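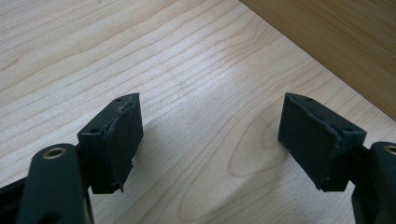
A pale wooden tabletop

Last updated November 9, 2023

Wood grain

Wood grain is the arrangement, direction and appearance of the fibers in a piece of wood. The word is used in several overlapping senses. In carpentry it usually means the direction of the fibers relative to the length of the board. In furniture making it often means the pattern seen on a finished surface, for which the stricter term is figure. Texture is a separate property and refers to the size of the pores and cells.

Origin

A tree in a temperate climate adds one growth ring in most years. Wood formed early in the season (earlywood) has wide cells with thin walls. Wood formed later (latewood) is denser and in many species darker. The contrast between the two is strong in pine, larch and ash, and weak in maple and birch. Many tropical trees grow through the year and show faint rings or none.

Grain direction

Straight grain runs parallel to the axis of the trunk. Spiral grain winds around it, and boards cut from such a trunk tend to twist as they dry. Interlocked grain reverses its spiral at intervals and is hard to plane in either direction without tearing. Wavy grain changes direction in short, regular curves.

Effect of sawing

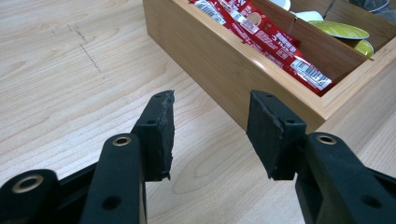

The same log yields different surfaces depending on the angle of the cut. Plainsawn boards meet the growth rings at a low angle and show broad arches or long waves. Quartersawn boards meet them close to a right angle and show narrow parallel lines – in oak, also the bright flecks known as ray figure. Riftsawn boards fall between the two and are often chosen for table legs, where all four faces should look alike.

Plainsawing wastes the least wood and is the usual method for general lumber. Quartersawing is slower and gives narrower boards, but these move less in width as the humidity changes.

Movement

Wood shrinks and swells mainly across the grain. Movement along the grain is small enough to be ignored in most work. Tangential movement, which follows the rings, is commonly close to twice the radial movement. A solid tabletop must therefore be fixed to its frame in a way that lets it change width. Slotted screw holes, wooden buttons and figure-eight fasteners are all used for this purpose.

Grain and finishing

Planing is done with the fibers rising away from the cutter. Sanding across the grain leaves scratches that become visible under stain. End grain absorbs more liquid than face grain and turns darker unless it is sealed first. Open-pored woods such as oak and ash may be filled before varnishing if a level surface is wanted.

Water raises the fibers of a freshly sanded surface. The usual remedy is to dampen the wood, let it dry and sand it lightly again before a water-based finish is applied.

Related articles
Growth ring
Quartersawing
Ray figure
Wood drying
Wood stain

Home | Contents | Index | Back to top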